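Grulunley soft-object study – arm station check, 26th June

Items 1 to 6 are done before the first trial of the day. Please write something in the comments even when all is well, as a bare tick is hard to read back in July!

1. Emergency stop pressed and released. OK.
2. Arm cable clear of the work area through a full reach. OK – I moved it slowly by hand and watched it the whole way.
3. Gripper force limit set for plush items. OK, read back twice.
4. Tabletop free of grit and tape. OK.
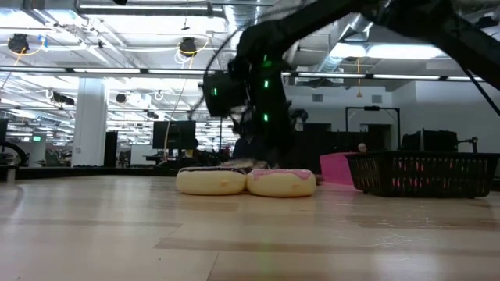 Pei-shan Tang

5. Objects set out under the gripper. OK. The two plush donuts sit side by side and touching, the harder start position, and the one we care most about. Our method picks the grasp from how the soft edge gives, so a gap would make things far too easy for it. The basket stays to the right.
6. Log running. OK, now at trial 2505. The first 2000 used the older grasp rule and should be kept apart, please.

Comment for Ming-te Leung: the last 50 trials with touching pairs went nicely, though I would like a slower approach near the table – the fingers come down very low behind the donuts. Could you look at that before the next block?

Station cleared for use.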